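Search news, areas, agents
Search

Plalent promises 100 homes on the Baláž yard, but buyers should read the small print

December 7, 2021

Another glossy brochure has landed for the old Baláž timber yard, and this one has more pages than the last. Plalent, the developer that took over the site in April, says it will put 100 flats and terraced houses on the land behind Nasov station, with the first keys handed over "within a comfortable timeframe". What counts as comfortable is left to the reader.

The company is calling it a neighbourhood. On the plans it looks more like two long blocks, a row of houses and a great deal of parking. There is a green square in the middle, drawn with fully grown trees, and a café with its awning out. No café operator has signed anything. Asked who would run it, Plalent said it was "in a positive place with several parties".

Prices have not been published. Those who register online are told they will be contacted by Worent, the agency handling sales and lettings, and they are asked for a phone number, an income bracket and a preferred floor before they get so much as a room measurement. I registered. A man rang the next morning to ask whether I had a deposit ready. He could not tell me the size of the second bedroom, or if the smallest flats had one.

What he could tell me was that the kitchens would be "premium" and the floors "natural in feel". I asked if that meant wood. He said it meant natural in feel.
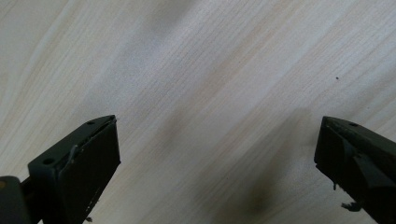
The reservation fee is 680 euros. According to the form, it can be returned "less reasonable administrative costs", and those costs are not listed anywhere. Worent says very few people ask for their money back. That may well be so, but the scheme has been on offer for less than a month and there has hardly been time to change one's mind.

Then there is the matter of who ends up living there. Plalent's first statement in the spring spoke of homes for local families. The brochure now has a whole page on rental yields, and Worent confirmed that buyers may take more than one unit. It would not say if there was an upper limit. Families in Nasov who have been outbid by landlords before will probably draw their own conclusions.

Oldřich Matoušek, whose house backs on to the yard, has kept every leaflet put through his door by the site's various owners. He showed me the pile.

"They all have the same trees," he said. "The last lot said the road would be widened first. Now it doesn't mention the road. I would like somebody to come and stand here at school time and tell me where the cars are going to go."

The road is a fair question. The only way in is the lane past the station, where two vans cannot pass without one of them mounting the kerb. Plalent says a traffic study has been done and found "no significant concerns". It has not released the study, and when I asked for a copy I was told it formed part of a wider package of documents. The wider package is not public either.

To be fair to the developer, the yard is an eyesore and has been for years. The sheds leak, the fence is down in places and few people in Nasov would be sorry to see it go. Homes are needed as well. Anyone who has tried to rent near the station this autumn knows how short the list is, and a decent flat there rarely stays on it for long.

But a need for homes is not a reason to hand over a fee for one that has no price, no floor area and no completion date. Planning consent for the second block has not been granted, a detail that appears in grey type on the back cover. Plalent describes it as a formality. The previous owner used much the same word, and the sheds are still standing.

The show flat is due to open in the new year in the former yard office, around 7 minutes on foot from the station by my watch. Worent says visits will be by appointment and only for those who have already registered. Buyers who do go might take a tape measure, and ask for the draft contract before they are asked for a card.

Plalent was invited to comment on the reservation terms and sent a link to the brochure.

2 comments
Share this story

Contact the newsdesk | Copyright, all rights reserved | Back to top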